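Section 5. First Filling and Rinsing of the Danance Water Filter

This section is for the Danance countertop filter sold by Hidlow. Please read it completely before you open the cartridge bag. The first filling takes longer than the later ones, and the steps must be made in the given order.

5.1 Before you start

Put the filter on a flat table which can carry its weight when it is full. Keep a distance of 30 cm from the stove and from any heater. The filter must not stand in direct sun, also not in winter.

You will need:
- cold tap water
- a bowl or bucket for the rinsing water
- two drinking cups
- a clean cloth

The cups are used in 5.4 for comparing the taste. Choose cups of plastic or glass without smell. Metal cups can change the taste a little and then the comparison is not fair.

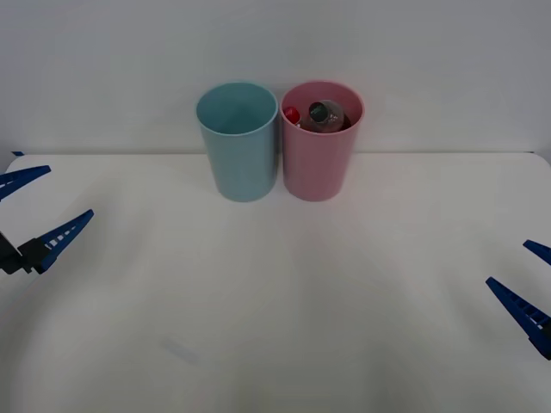

Fig. 5-1. Two plastic cups on a white table.

CAUTION: Never use hot water for the first filling. Hot water damages the cartridge and this damage is not covered by the guarantee.

5.2 Preparing the cartridge

1. Wash your hands with soap and dry them.
2. Open the cartridge bag at the notch. Do not use a knife.
3. Hold the cartridge under slow running water until the outside has no more black dust.
4. Put the cartridge in a bowl of cold water, with the round holes up. Leave it there for 30 minutes.
5. Press the cartridge softly under the water and turn it. Small air bubbles will come out. Repeat until there are no more bubbles.
6. Push the cartridge into its seat in the upper tank. You will feel a small resistance and then a click.

Note: If there is no click, take the cartridge out and look at the rubber ring. In most cases the ring is twisted. Wet it with water and put it back flat. Do not use oil or grease on it.

5.3 Rinsing

1. Close the tap of the lower tank. The handle must point to the right.
2. Fill the upper tank up to the line MAX and put the lid on.
3. Wait until all the water has passed to the lower tank.
4. Open the tap and let the water run into the bowl. Do not drink this water. You can give it to plants.
5. Repeat steps 1 to 4 two more times.

The first water can be gray. It is fine carbon dust from the cartridge and it is not dangerous, but it has an unpleasant taste. If the water is still gray after the third rinsing, make one more. If it is gray also after this, stop and write to the service in Tarar.

Note: In the first days the filter is slower than later. Do not shake the tank to make it faster.

5.4 Comparing the taste

This test is optional, but we recommend it. It gives you an impression of how the water should be when the cartridge is new, and later you will notice more easily when it gets old.

1. Fill one cup with filtered water and the other with tap water. Both waters should have the same temperature. If the tap water is much colder, let it stand for some time.
2. Pour the same amount in each cup. If you pour from a bottle, rinse the bottle first, two times, with the same water.

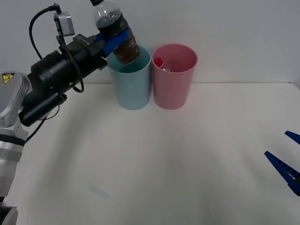

3. Take a small sip from the tap water and then from the filtered water. Wait a little between them. Coffee, toothpaste and strong food before the test make the result useless.
4. Write down what you notice on the card at the end of this manual. A few words are enough, for example "less chlorine" or "no difference".

In places with soft water the difference can be very small. This is normal and does not mean that the filter has a fault.

5.5 Setting the change reminder

The reminder is the small display in the lid. It counts the liters from the first filling.

1. Hold the button for 5 seconds until the display blinks.
2. Press the button again until you see 500 (normal water) or 344 (hard water).
3. Wait. When the display stops blinking, the number is saved.

CAUTION: The reminder does not measure the quality of the water. Change the cartridge earlier if the taste gets bad or the flow becomes very slow.

If you do not use the filter for longer than one week, empty both tanks and leave the lid open. Before the next use, rinse one time as in 5.3.

Spare cartridges and rubber rings have the Sullow mark on the bag. Cartridges without this mark can fit in the seat but the ring may not close well.

Text revised February 2026. Cleaning of the tanks is described in Section 6.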